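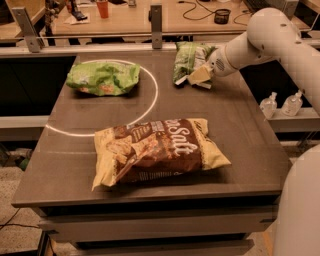

Talks > Planning and purchasing > Budgeting for your first arm

Print this page | E-mail this page

Budgeting for your first arm: what to write down before you ask for a quote
Speaker notes, Ottilie Koller, Clemia
2025-11-13

Opening. Say hello, thank Roald Fagerlund for the invitation and for finding a bigger room. Ask who has bought a robot arm already, who is about to, and who has been told by someone upstairs that they are about to. (Last year in Gimska the third group was the biggest and they laughed the hardest, so leave time for it.)

Tell them where I'm coming from. I'm a planner. I don't program the arms and I can't fix one. My part is the spreadsheet, and I've kept it through two purchases at Clemia, one that went well and one that we will get to after the coffee break if people ask nicely. We pack mixed boxes of snacks for offices, which means bags of chips, bags of other things that behave like bags of chips, and every so often something in a tin that everyone is grateful for.

Start with the item, then the arm. This is the main thing I want them to take home, so go slowly. When we began we asked suppliers how much an arm could lift, and of course a bag of chips weighs next to nothing, so every arm on the list passed and we felt very clever. What we should have written on page one was that the bag is soft, that it's mostly air, that the film is shiny and wrinkles, and that it never lies the same way twice. One will be on its back, one on its side, one has its end folded over. Pick it up by the seal and it swings. Pick it up by the middle and you may be buying the customer a bag of crumbs.

So the exercise I give people is to spend one hour with the real items on a real tabletop and write down how they lie. Use the messy ones from the bottom of the carton, please! Mix the sizes too. We did this with Elsa Hovland from our packing floor, and she filled two pages before I had found a pen.

Pause for questions here if the room looks restless.

The tabletop. People budget for the arm and forget what goes in front of it. You need a surface at the right height that stays put, you need a way to mark where things should end up, and you need space on either side for all the stuff that gathers around any bench where human beings work. Measure the reach with the arm bent as well as stretched out. An arm that can reach the far edge of a table may have to fold itself up in a very awkward way to get at something close by, and I had never once thought about elbows until Rigoberto Sánchez made me stand there with a tape measure and pretend to be one. 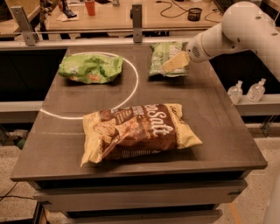

Rigoberto's other rule, which I have adopted as my own and will go on stealing, is that the first setup should be made out of furniture you already have. Put your money into the parts that touch the product. You can buy the handsome steel bench in year two, when you know how wide it should be. We would have ordered ours far too deep.

Now the numbers slide. Remind them that these are our numbers from our own spreadsheet, and that theirs will be different.

Replacement finger sets: 582 dollars a set, and we plan on more than one set in the first year. Soft packaging sends you back to try other shapes and other tips. Put it on its own line. If you bury it under "accessories" somebody will cut it in December to make the total look nice, and then you'll be filling out a purchase request in spring with a worried look on your face.

Test product: 200 dollars a month. I had forgotten this completely in the first plan. Bags get crushed and creased and after a while they stop being a fair test, so you need fresh ones. Zeyu Meng runs our trials and keeps the tired bags in a separate carton, marked, so that we don't fool ourselves with a bag that has gone limp and is easy to grip.

Floor and cable work: 2000 dollars. This covers routing cables, putting down floor tape, and moving one outlet that was on the wrong side of the room. Ask your building people early, and bring them something nice to eat, they have a long list and you are not at the top of it.

Training: 5 people, two half days each. We first planned for two people, and then one had a baby and the other changed shifts, and the arm sat there for a while looking expensive. Pay for the extra seats.

Then the quote itself. We had offers from Trameck and from Đào, and they were laid out so differently that I couldn't compare them for love or money. What helped was sending both of them the same one-page sheet and asking them to fill in our lines, in our order. Both did it without complaint. I wish I had asked on the first day. On the sheet: the arm, the gripper, the fingers as a separate line, mounting, software with the yearly fee shown by year, delivery, the first service visit, and the price of having a person come out when something goes wrong.

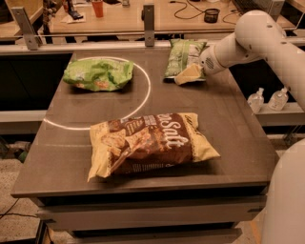 Bagged snacks on the tabletop, with the gripper at the green and white bag.

Writing the acceptance test. Put it in the order, in plain words, before you sign. Ours says which bags, starting in which positions, and where each has to end up. A marked area on the table works very well for this, a line you can see from across the room, and then there's no arguing over whether "near the box" was near enough. Say whether a bag lying half on the line counts. Say who supplies the bags. Say what happens if a bag gets nudged while the arm is busy with its neighbor, and we had a long talk with the supplier over that last one, all very friendly, but it took an afternoon.

If there's time, tell the story of the outlet. If there isn't, skip to the handout.

Handout: the one-page quote sheet, the table checklist, and a blank version of Elsa's list of how bags lie. Leave the stack by the door. Anyone who wants the spreadsheet can write their e-mail address on the pad, in large letters please, I had to guess at several last time.

Questions. Roald will carry the microphone. Software questions go to Zeyu, who has kindly agreed to sit in the front row.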